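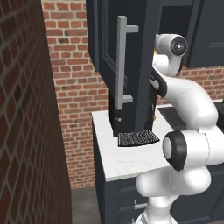
Workshop notes, May, 7:40 a.m.

Water heater at the Lidcombe house, second visit. The owner wants the Meltevano descaler fitted, the clamp-on one with the coil. Told her I'd bench it first. I don't believe in it, for the record.

Meter reads 1,286 at the start. Flushed the tank from the bottom valve into buckets. Plenty of white grit, then rusty water, then more grit. Anode rod is eaten down to the wire at the top end. That alone explains the smell she complained of, and no coil is going to grow it back. New rod ordered, 139 with the gasket.

Tshepo says the Rululville job went quiet after they put a descaler on. They also flushed the tank that same day — so what did we learn? Nothing. Asked him for before and after readings. He has none.
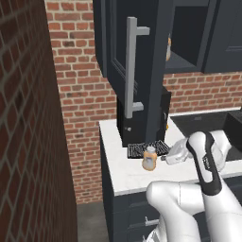
Plan for the bench: 2 identical elements, same tap water, same thermostat setting, coil on one line only. Run 21 days, then pull both and weigh the scale. Refilwe to do the weighing and I won't tell her which is which. Fouad thinks three weeks is too short. Maybe, but our water is hard enough to fur a kettle in less.

Thermostat on the old tank was set far too high, by the way. Turned it down. Owner not told yet, must call.

Relief valve dribbles after lifting. Replace, don't argue with it.

Dagim still has the good element wrench.

We use cookies to improve your experience. By continuing to browse you accept our cookie policy. Accept | Manage settings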